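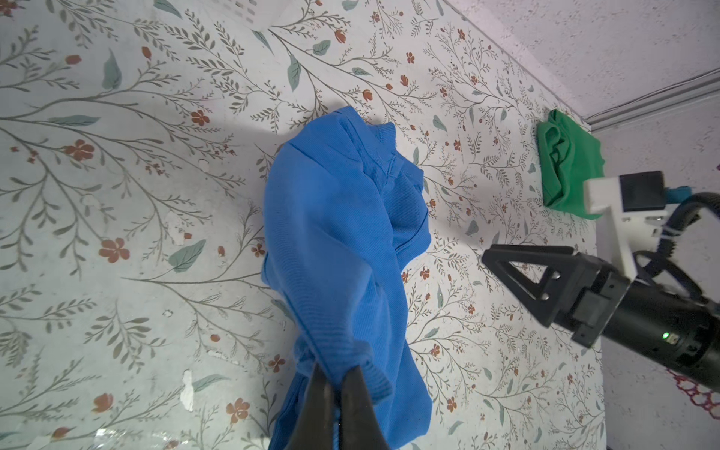

A blue ribbed knit, bunched up.

How to Wash and Store Your Knits for the Summer

Every year when the heating finally goes off I tell myself I'll just push the sweaters to the back of the closet and deal with them later, and every year I remember the fall I pulled out my favorite cardigan and found three little holes under the arm. So now I set aside an afternoon, put the radio on, and do the whole pile properly. It's a nice job once you get going, and you'll thank yourself in October!

What you'll need

A clean sink or a big basin
A gentle wool wash (I use the one from Brannigan, but any will do)
Two or three large towels
A flat drying rack
Cotton storage bags or a lidded box
Cedar blocks or lavender sachets

Step 1: Sort the pile

Tip everything out on the bed and check the labels. Wool, cashmere and alpaca go in one heap, cotton and acrylic in another. Look at the cuffs, the collar and the underarms while you're at it, and put anything with a loose thread or a hole to one side. Mend those before washing, as a small hole has a way of becoming a big one in the water.

Step 2: Wash gently

Fill the sink with cool water and swish in a capful of wool wash. Turn the sweater inside out, press it under and leave it for ten minutes. No rubbing, please, and no wringing (I felted a perfectly good Tirnunier pullover that way when I was first married, and it ended up fitting the neighbor's toddler). Drain, rinse in water of the same temperature, and squeeze gently with flat hands.

Lift the sweater out with both hands underneath it. Wet wool is heavy, and if you pick it up by the shoulders it'll stretch before you've crossed the kitchen.

Step 3: Roll and dry

Lay the sweater on a towel, roll the two up together like a jelly roll, and lean on it. Do it again with a dry towel if it's a thick one. Then spread it on the rack, away from radiators and direct sun, and pat it back into shape. Ribbing needs a bit of extra attention here: nudge the cuffs and hem together with your fingertips so the ribs sit close, and they'll dry springy instead of flared.

Give it a full day, then flip it and give it another half. My thick ones take longer than that if the weather's damp.
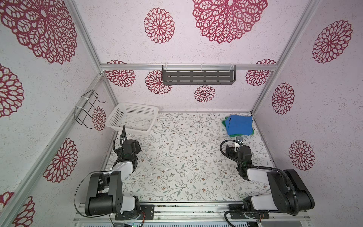

Once everything is dry right through, and I do mean the seams too, you're ready to fold. Clear yourself a good flat surface and lay the sweater face down. Bring one side in to the middle with the sleeve folded down along it, do the same with the other side, and then fold the bottom up in thirds. Keep the folds soft. I like to slip a sheet of acid-free tissue inside the heavier ones, which helps with creases.

Step 5 is the packing. Heaviest at the bottom, lightest on top, and don't cram them in. Cotton bags are my favorite for wool, and the Nurnby ones I bought ages ago are still going strong. Avoid plastic bags from the dry cleaner, which can trap damp. Tuck in the cedar or lavender, close it all up, and find somewhere cool and dark.

A few extra notes

Cedar loses its smell over time. A light rub with fine sandpaper brings it back.

If you've had moths before, vacuum the closet shelves and corners well before anything goes back in.

Peek in the box once in July and give things a shake.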